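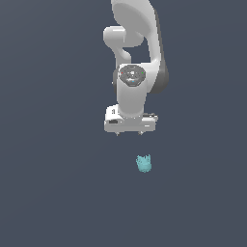
Grasp scoring in simulation goes wrong most often at the very first step, when the position of the target and the position of the gripper are written in different reference frames. This page goes through the method we use in the Linis project to check the pose, sample the grasps and score them before anything is sent to a real arm. The first check is done by eye. With the gripper open and pointing straight down, the target should sit well clear of the fingertips, and for the small cyan test object you should see plain background between the two. We leave out the table and floor at this stage. A support surface hides small height errors, and an object that is sunk a few millimetres into a table looks perfectly normal from most angles.

What you need

A simulator that lets you turn gravity off for single bodies. We use Rorkita, but the steps are the same elsewhere.
A model of your arm and a parallel gripper.
A mesh of the target object. It can be coarse.
The Indden sampling script, or your own.

Step 1. Load the arm and the target

Load the arm in its hover pose and place the target under it. Turn off gravity for the target and fix it in space. Do not fix it to the gripper link, even for a quick test, or it will follow every move and all your scores will be meaningless.

Print the target position in the base frame and again in the gripper frame. Move the arm sideways by a known amount and print both again. The first number should stay the same and the second should change by exactly the distance you moved. If both change, go back and look at the parent link in the scene file.

Step 2. Clean the mesh, but not too much

Scanned objects often come out with rough rims. It is tempting to smooth these until they look tidy. In our early runs this moved the rim enough to change which grasps touched it, and the scores were too high. Fill the holes, remove loose triangles and stop there.

For collision checking, split the mesh into convex parts. A single convex hull will close over any hollow in the object, and then a finger can never go inside it.

Step 3. Sample the grasps

We draw 898 candidate grasps for each object. Each one is a point on the surface, an approach direction and a turn of the gripper about that direction. Keep the random seed in the file name.

Drop any candidate where the object is too wide for the open fingers at that point. Then drop any where the gripper body, in its open state, would hit the target on the way down. For our test object this left 694.

If you lose nearly everything at this point, check the units of the mesh. Millimetres loaded as metres is the usual cause.

Step 4. Close and shake

For each grasp left, run the following:

Move the gripper to the grasp pose with the fingers open.
Close the fingers at a fixed force.
Release the target and turn its gravity on.
Lift, wait one second, then shake along each axis in turn.
Record whether the target is still between the fingers.

Do this seven times per grasp, each time with a small random shift in the starting pose. The score is the share of runs in which the object was held to the end. A single run tells you very little, as a grasp that only just works can pass once by luck.

The full set takes around 74 minutes on our desktop machine. Nusrat Gamage has a version that runs the grasps in parallel, but it needs a separate physics world for each one and we have not merged it yet.

Step 5. Read the scores

Sort by score and look at the top and the bottom of the list before you look at any average. In our results the best grasps came from nearly overhead, with the fingers closing low on the body of the object. Grasps on the rim did badly once the random shift was added, though many of them passed with no shift at all. Parveen Qureshi found the same thing with the Dursun object set in March, using a different gripper.

Known problems

Friction is a guess. We run everything at a low value and a high value and keep only the grasps that score well in both.

The method treats the object as rigid. For anything that bends or crumples the scores should not be trusted.

If the fingers shiver after closing, halve the physics time step and run the set again.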